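Tirirberg stops household robot trials after grip fault

Tirirberg has stopped all work with its two-armed household robot at the Strickland test kitchen after one of the hands did not open when it was told to. No person was hurt. The stop began in August and the company does not want to give a date for the restart.

The fault appeared during a fridge exercise. In this exercise the robot must open a small refrigerator, take out a drink bottle and put it on the table next to it. According to the company's short report, the right hand closed on the edge of the door and stayed closed, although the control program had already sent the command to release. The arm then began its next movement with the door still in the hand. The refrigerator was pulled 50 millimetres from its place before the operator pressed the stop button.

What worries the engineers is that the program believed the hand was open. The fingers are made by Bridetti, and each of them reports its own position to the main computer. On that afternoon the computer received an old position from two of the fingers and accepted it as a new one. The delay was 400 milliseconds, enough for the arm to start moving.

Tirirberg looked back through its records and found 182 earlier runs with the same kind of delay. In all of these the hand was empty or held only something light, and so the mistake passed without being seen. "We had a warning in our own data and we did not read it," the report says.

The emergency stop itself worked as it should, but the report criticises where it was placed. The button was fixed to the wall behind the operator's chair, and the operator had to turn round to reach it. A second button has now been put on the desk.

Bridetti says it has sent a change to the finger software, which marks every position with a time, so that an old message can be refused. Tirirberg wants to add a check of its own as well: the arm will not be allowed to leave a door or a handle until the force measured at the wrist has fallen close to zero. Both changes must be tested with the arm at low speed and with the operator outside the marked area.

Gillico, which planned to place the robot in sheltered flats for older people next year, says that its contract with Tirirberg continues – but that it will wait for the results before it speaks to any tenants. It has also asked to see the full records and not only the report.

The fridge exercise will be the first one to be repeated, with one bottle in the upper compartment and nothing on the table.
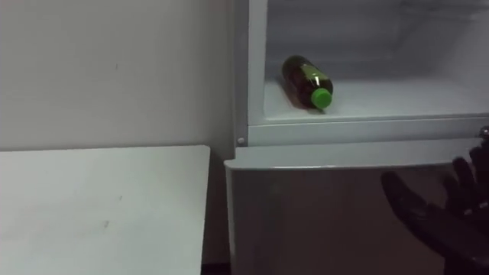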